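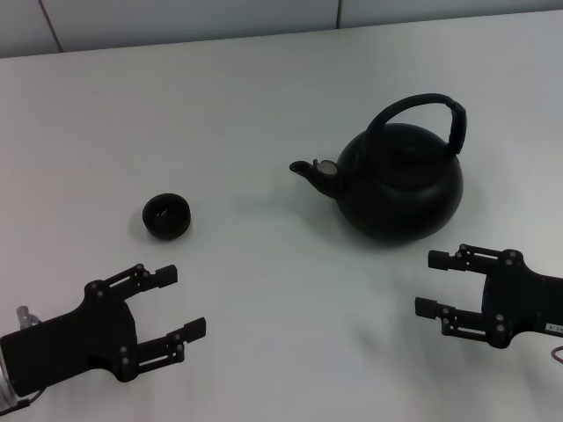 Kettle & Cup Set: Your Questions

Quick answers, mostly typed between orders. If yours isn't here, email the shop and Yolotzin Palacios will get back to you, usually by 4 in the afternoon.

Which kettle is this page for?
The black one with the loop handle, sold with the small black cup. Gamska set. Not the Usteck, that has its own page.

Does the cup have a handle?
No. Short round cup, thick rim. Hold it near the top, and don't fill it all the way or you'll burn your fingers.

How much water can I put in?
Stop well below the spout opening. Overfill it and it spits when you pour.

Can the loop handle get hot?
Yes. Use a dry cloth if it's been over a burner. The thicker part on one side is where your hand goes.
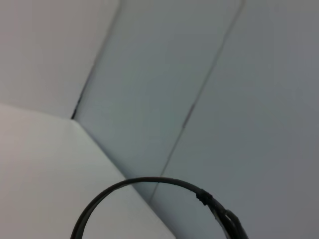

Grip there, not at the top of the arch. Lid knob gets hot too so same cloth.

My lid rattles. Broken?
Probably not. Turn it a little untill it sits flat. Still rattling, send us a short video.

How do I clean it?
Warm water, soft sponge, dry it right away. No dishwasher. No steel wool, it'll leave shiny scratches on the black and we can't fix those.

White crust inside?
Hard water. Fill half way with water and a good splash of white vinegar, heat gently, let sit about 3 hours, rinse twice.

Can I store tea in it overnight?
Please don't. Empty it, lid off, let it air out.

Do you sell the cup by itself?
Yes, when we have extras. We got 200 in November and they went fast. Sign up for the restock email.

Will the Arnaud trivet fit?
Should. The kettle is wide at the bottom so check the measurments on the trivet page first.

Returns?
Unused, in the box, with the packing slip. Proda handles our shipping, so print the label from their link in your order email.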